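Stundthorpe Kitchen Notes
Home | Recipes | Kitchen Tips | Garden | Ask Me
Filed under: Kitchen Tips, Counters & Cleaning

Living with a marble counter (and still cooking on it!)

I get more mail about marble than about anything else on this site, including the pickle disaster. So I've gone through my notes from the last seven years and put the useful bits in one place.

First, acid. Lemon juice, vinegar, tomato, wine, even a splash of soda will leave a dull spot called an etch. Sealer won't stop it, whatever the person at the counter shop says. Wipe it up right away, rinse with plain water and dry it. I keep a folded dish towel on my shoulder when I cook, which my kids think is hilarious.

For everyday cleaning I use a squirt of mild dish soap in warm water and a soft cloth, then a second cloth to dry. No powder cleansers and no bathroom sprays. I spent more than 300 dollars having one corner re-polished after a guest helpfully went at it with limescale remover (she meant well!), so now that bottle lives upstairs.

Oil stains are slower and sneakier. Mix baking soda with enough water to make a thick paste, spread it over the spot, tape plastic wrap over the top and leave it overnight. Scrape it off with something soft and see how it looks. Mine took three rounds for an olive oil ring, and my friend Nazmiye Bozkurt needed five for hers, but both came out in the end.

Test your sealer now and then with a few drops of water. If they're still beading after ten minutes, leave it alone. If the stone has gone dark underneath, reseal. I do mine every June with the windows open.

Knives! Cut on wood, always. A good thick board saves the stone and your edges too. Rub it with mineral oil when it starts looking pale and thirsty, and stand it on its side to dry after washing, so air gets to both faces. If it slides around, a damp paper towel underneath does the trick.

As for what lives on the counter, I'm a baskets person. Stack or hang them on a stand toward the back and you get your working space again. Onions and potatoes should have separate ones, they spoil faster together. Check the feet on any metal stand, though, and stick felt pads on if they're bare. A damp metal foot can leave a rust mark, and rust is a real pain to get out of marble. Same goes for plant pots: put a saucer under them and lift it once a week to wipe. 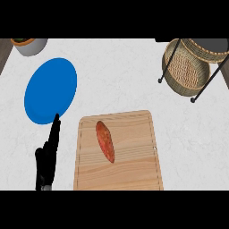
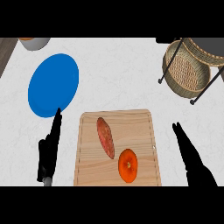
Pale marble, a wooden board for the chopping and a blue plate for a bit of color.

Older tips | Newer tips | All Kitchen Tips
Contact | Copyright Stundthorpe Kitchen Notes | Back to top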